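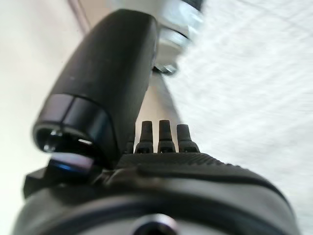 Black gripper finger above a small glossy plate with a blue tint.

Section 2: Opening your export storefront in Stellirach

Welcome to the fun part! By the time you finish this section, buyers abroad will be able to browse your catalog in their own language and ask you for a quote.

1. Sign in and open Markets.
2. Click Add Market and pick a country. Start with one; you can add up to 9 later.
3. Choose the storefront language. Stellirach fills in the menus and buttons for you, but product texts stay as you wrote them until you upload a translation.
4. Set the display currency and your smallest order value.
5. Upload your product list as a CSV file, 1000 rows at most. Got more? Split the list and upload the parts one after another.
6. Click Preview, and read every page on a phone too!

Note: Product summaries can run to 600 characters. Longer ones are trimmed in search results, so put the good stuff first.

Caution: Changing the currency after launch clears all open quotes. Export them first under Sales > Quotes.

7. Happy with it? Click Go Live.

Your first inquiries land in the Inbox, sorted by market. Section 3 covers replies and shipping terms.

Text: Darcy Li, Gritbridge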